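Part 3: Moving your save to a new phone

Okay, so you've got Weltia running and you're a few chapters in. Before you change phones, please back up first! I lost 35 hours of progress back in August and I'm still a bit sore over it.

1. Open the game on your old phone and wait for the harbor menu. Don't tap Continue.

2. Tap the lantern icon, then Account, then Link Save. If you've never made a Mekura login it'll ask you for one now (email and password, nothing fancy).

3. Hit Upload and leave the screen on until the lantern turns green. Mine sat there for 3 minutes – totally normal.

Note: guest saves only upload from slot one. If your main run is in slot two, copy it over first, but check what's in slot one, because copying wipes it.

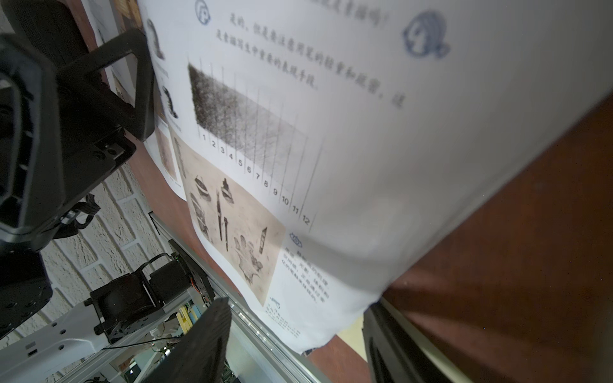 4. On the new phone, install the game and skip the intro. Log in from the lantern menu before you start a new run.

5. Tap Download and pick the save with the latest chapter.

Caution: don't open the game on both phones at once. The older save can win, and there's no undo.

If you get error 1029, your two versions don match. Update both phones and go again from step 3. Tiruwork Beyene wrote in to say that logging out and back in cleared it for her too, so give that a try if you're already up to date.

Your key settings don't carry over, so you'll be setting those up again in Part 4.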